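Flernura padlock, blue body
Equipment page, January. Entered by Teodoro Umali

The Flernura is a small keyed padlock with a blue body and a silver metal shackle. Toltora stocks it for tool cribs, sample cabinets and light gates. It is sold singly or in cartons of 30. Item number 592.
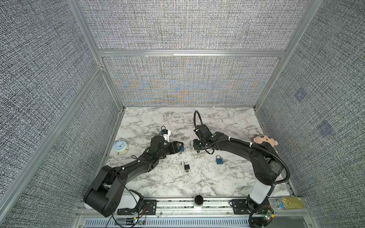
Body width is 30 mm. The shackle is spring-loaded and locks on closing without the key. Each lock ships with two keys. Keyed-alike sets are cut to order and add one working day. Master keying is offered on orders of 80 locks or more.

To open, insert the key fully and turn it clockwise until the shackle releases. To close, line up the free leg with its hole and press straight down. Side load during closing wears the latch. Pull once on the shackle to confirm that it has caught.
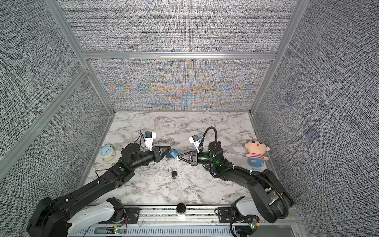
Lubricate the keyway twice a year with dry graphite. Do not use oil in dusty rooms. The blue finish can be wiped with mild soap and water; solvents dull it. Replacement keys are cut from the code on the key tag. Locks returned without the tag are handled as new orders.

Not rated for marine use. For outdoor gates, order the Grarken 80 with weather cover.

Related items
Grarken 80 padlock with weather cover
Panganiban hasp, straight
Toltora key cabinet, 23 hooks

This site uses cookies to remember your order list. Accept | Settings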